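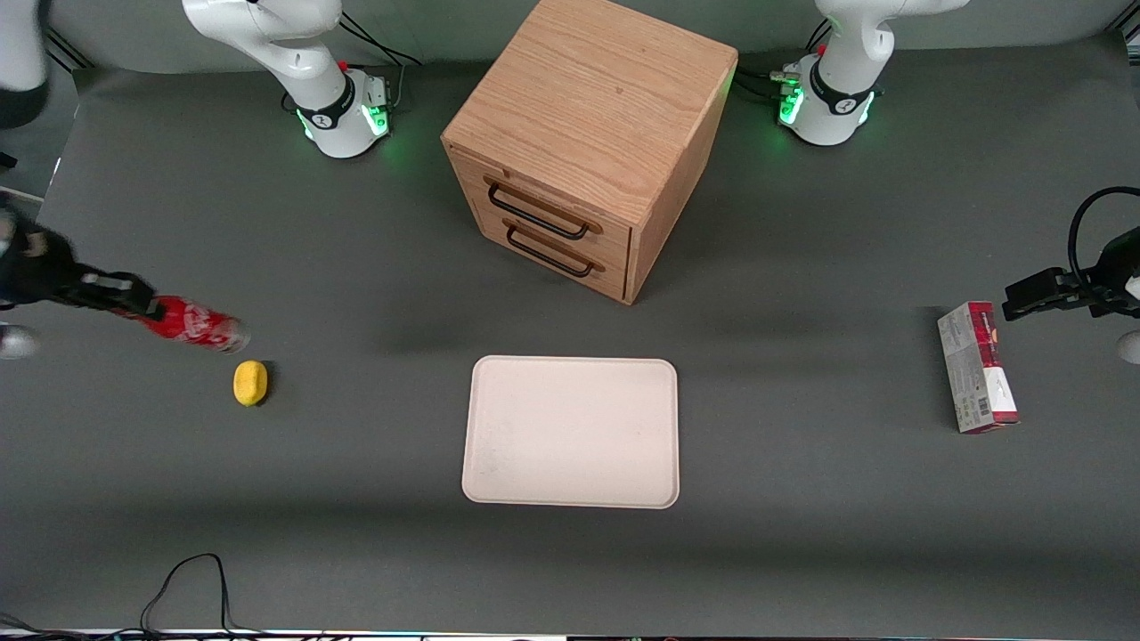 Parallel jaws again, Cukero wrote under the last gallery, and when do the suction people get a turn? Soon. First we had to finish the Cekilance fingers, 744 grasps into a planned 1,000, with both arms running the same black two-finger grippers.

Grondumdale bench, April. Can on the left, box on the right, tray in the middle waiting for either.

Cans get 20 tries per grip force, boxes get 12. The can setting is gentle. The box setting is gentler, and the crackers would still like a word with whoever picked it.

Drawer handles are next.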